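Subject: Re: [Flavia] gripper not letting go on release, fault 3123

Hi all,

Noeline Wihongi wrote:

> We're seeing fault 3123 on the Stunmont cell again. The fingers
> close fine, then on release one of them lags and the slice goes
> wherever it likes. Power cycle clears it for a while. Has anyone
> else had this since the August update, and is it safe to just
> retry from software? I'd like to keep running if I can.
>
> Noeline

Oh boy, yes, we had exactly this! I lost most of an afternoon to it, so maybe I can save you one.

First, the retry question. Please don't, or at least not the way we did it. I had a little loop in there that caught 3123, cleared it and sent the open command again. Looked great for 65 cycles. Then it caught the fault while the arm was still down, cleared it, and the arm went on to its next waypoint with the fingers half shut on a tomato slice. It swept sideways, clipped the top of a divider and carried on as if all was well. The slice ended up on the carpet. My hand was on the far side of the table picking up a bun (I know, I know) and I did not enjoy how close that got. The loop is gone now. A 3123 stops the arm, and it stays stopped until a person walks over and resets it.

As for the cause, I blamed the update too and rolled back to the Brunton build, and got the same fault on cycle 23. So in our case it wasn't the software. When I took the fingers off there was a paste of crumbs and dried tomato juice packed into the slide on one side - pretty gross. The controller sees the finger draw too much current on the way open, gives up and throws the fault. Your power cycle probably "fixes" it just by rehoming and shoving the gunk along a bit.

What worked for us was cleaning the slide at every break instead of at the end of the day, and dropping the closing force on the tomato. We had it way too high and were squeezing juice straight up into the works.

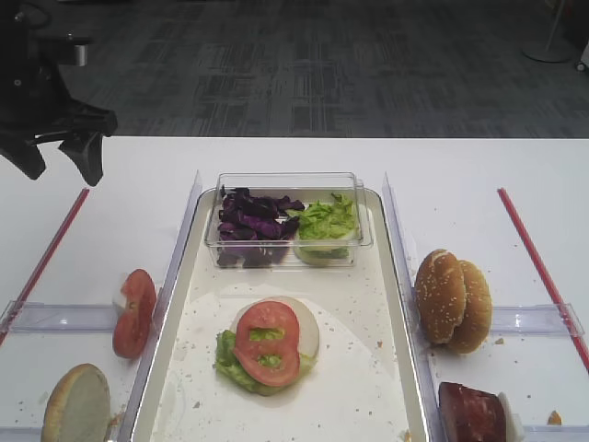 I also moved the release check ahead of the lift, so the arm won't go up until both fingers report open. It costs a little time on each pick and I really don't care. Since then we've done over 100 burgers without a 3123, though the cabbage still sticks to everything and I have no cure for that.

One thing I'd love to know from the Flillilport folks: do your finger covers hold up to washing? Ours went cloudy and stiff, and I'm wondering if that adds to the drag.

Noeline, if you can send me your current log from a bad release, I'll lay it over mine and see if the bump is in the same spot.

Cheers, and keep your hands out of there till it's sorted!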